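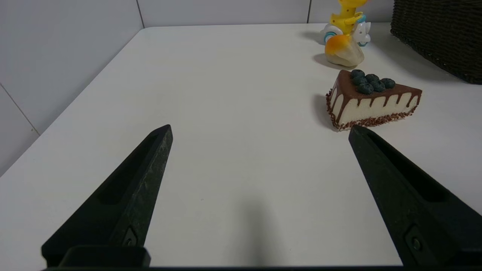

Figure 4. Cake slice on the white tabletop used for the serving-size part of the study.

4.2 How people judge a slice

We now turn to the part of the study that surprised us most. In the first round, 321 adults in Virkwood were asked to say how big a "normal" slice of cake is, and then to cut one for a guest. The two answers hardly ever matched. People described a modest wedge and then cut something a good deal more generous, and they did so with great confidence. Caldeira and Smadi saw the same gap with bread in their Platia interviews, although theirs was smaller and went away when people cut for themselves. Ours did not go away. It shrank a little for participants over 59 and stayed put for everyone else.

What makes this so interesting is the role of the guest. When we told participants that the slice was for a neighbour, they cut larger. When we told them it was for a colleague at work, they cut smaller and fussed more over neatness, often trimming the crumbs along the cut side. One woman cut her slice, looked at it, and cut it again because "you can't give a neighbour that." We heard versions of this remark in nearly every session, and we have come to think of it as a rule of the household: the slice says something about the person holding the knife.

Colour and surface matter too. Earlier work on plates (Obeidat and Najjar) suggests that food looks smaller when it sits on a wide, pale background with nothing near it to compare against. We kept a plain surface for that reason, and left out plates, forks and napkins in the judging task. A second group judged the same slices on patterned plates from Stöcker, and their guesses were closer to the measured weight. We had not expected the pattern to help! Our best guess is that a repeated motif works as a kind of ruler, even for people who say they never noticed it.

Across both groups we collected 1,521 judgements, of which 1,325 were complete enough to use. The rest were dropped, mostly where a participant had skipped the follow-up question on hunger. Hunger itself had a weaker effect than we hoped to find. Participants who had missed lunch guessed slices to be slightly smaller, but the effect faded once age was taken into account, and we would not want to lean on it.

The flavour question is still open. Imad Aoun, who ran the kitchen side of the Undico sessions, pointed out that people treat a rich cake as "bigger" than a plain sponge of the same weight -- a habit that any home baker will recognise. We did not vary flavour in this round, so we can only note it. A follow-up planned for September will use a sponge, a fruit cake and a dense chocolate cake, all cut to matched weights, with the neighbour and colleague prompts kept word for word as they are given in Appendix B.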